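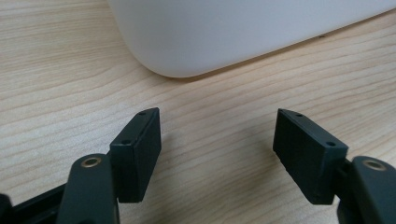
**Fig. 8.1** Finger pads open over the bench. Two small round holes show on the top of each pad; note the brass-coloured bushing at the end of each arm.

# Chapter 8: Fingers, pads and pivots

*Draft for the September intake. Last changed Apr 16, 2021 – J. Mwakyusa*

Building week. Read this before you touch the parts box. Last year's group didn't, and lost most of a session to arms fitted the wrong way round.

By now your team should have a working handle (Chapter 6) and a trigger that returns on its own (Chapter 7). If the trigger still sticks, go back and sort it. A sticky trigger makes every test in this chapter useless – you will blame the pads and it won't be the pads.

## What you will do

- Fit a pair of pads to a pair of arms
- Find the play in each pivot and write it down
- Try the gripper on the Jivurano set, light objects first
- Fill in log sheet 8A, one per team, names on the top please

Time allowed: two double lessons. Teams entering the Jivurano Cup should use the lunch club as well.

## Words you need

**Pad.** The flat block that meets the object. Sometimes called a fingertip. In this book, always pad.

**Arm.** The link that carries the pad. Also called a linkage when there are several working together.

**Bushing.** A short metal sleeve in a hole. The pin turns inside the sleeve and not directly in the plastic, so the hole keeps its shape for longer.

**Play.** Movement you didn't ask for. Wiggle the pad with the trigger held still. Whatever moves is play.

**Travel.** How far the pads go between fully open and fully shut.

## 8.1 Why two pads and not three

Three fingers hold round things better. Everyone asks, so there it is. But three fingers means three sets of pivots, more pins, more printing, and a harder job of getting them all to arrive together. Two flat pads facing each other will pick up a box, a marker, a sponge, a folded cloth. Enough for the Cup, where most of the objects have at least one pair of flat sides.

What two pads do badly: balls, anything slippery, anything wider than the gap. Section 8.5 has some fixes, mostly to do with inserts.

Look again at Fig. 8.1. The broad inner faces point at each other across the gap. Those are the faces that do the work, so those are the faces you keep clean. No glue, no pencil, no crisps.

## 8.2 Holes and screws

Screw holes are the part people rush. Printed plastic is soft next to a steel screw, and a thread cut twice is a thread gone. Start each screw by hand. Turn it backwards untill you feel it drop, then forwards. Stop when it is snug. If it squeaks you have gone to far.

Put both screws in loosely before tightening either one. Teams who tighten the first one fully nearly always get a pad that leans.

Spare screws are in the Kozłowski tin. Spare pads are in the drawer marked Tretell, sorted by thickness. Take one, sign for one.

> **Before you start**
> Goggles on for any drilling or trimming. Fingers out of the gap when someone else has the trigger. Long hair tied back. Yes, even for hand tools.

## 8.3 A case to think about

The Grekora team had a good-looking gripper and a bad score. On the practice table it lifted everything. On the day it dropped the same mug lid again and again, and they spent the break swapping pads. Wrong place to look. One pin had worn and the left arm was arriving late, so the right pad pushed the lid sideways before the left one got there. A new pin fixed it, after the event was over.

They had the evidence all along. Their log went up to 614 tries and the drops were mostly in the last pages – but nobody had read back. Keep your log. Then read it.

## 8.4 Starter task

In pairs, ten minutes, no tools.

1. Hold your gripper over a bare bench, pads open.
2. Close it slowly with nothing in it. Watch which pad moves first.
3. Open it. Close it again, faster. Same pad?
4. Swap hands and repeat.
5. Hold one arm still with a finger and wiggle the pad. Note any play.
6. Sketch both pads and both arms from above. Label pad, arm, bushing. Arrows for direction of travel.

Compare sketches with another pair. If your arrows don't agree, do step 2 together before you argue.

Bring the sketch to the next lesson, you will need it for 8.5. Anyone away today can copy a partner's, but do the wiggle test yourself.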